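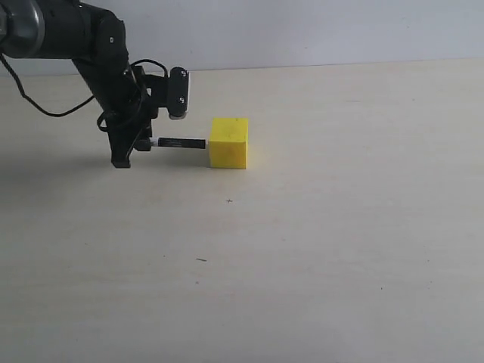 Podanus: rotulador y cubo

Podanus reúne 3268 episodios cortos de mesa con objetos pequeños. Esta parte es la del rotulador negro y el cubo amarillo, con 1213 episodios.

Contenido
episodios/: una carpeta por toma
objetos.csv: nombre, color y medidas
notas.txt: tomas descartadas (23)

Los colores de objetos.csv se anotaron a mano. Las marcas del tablero no se han retocado.

Para la versión reducida, usar lista_70.txt.

Mantenimiento: Becerra. Copia de los datos: Renness.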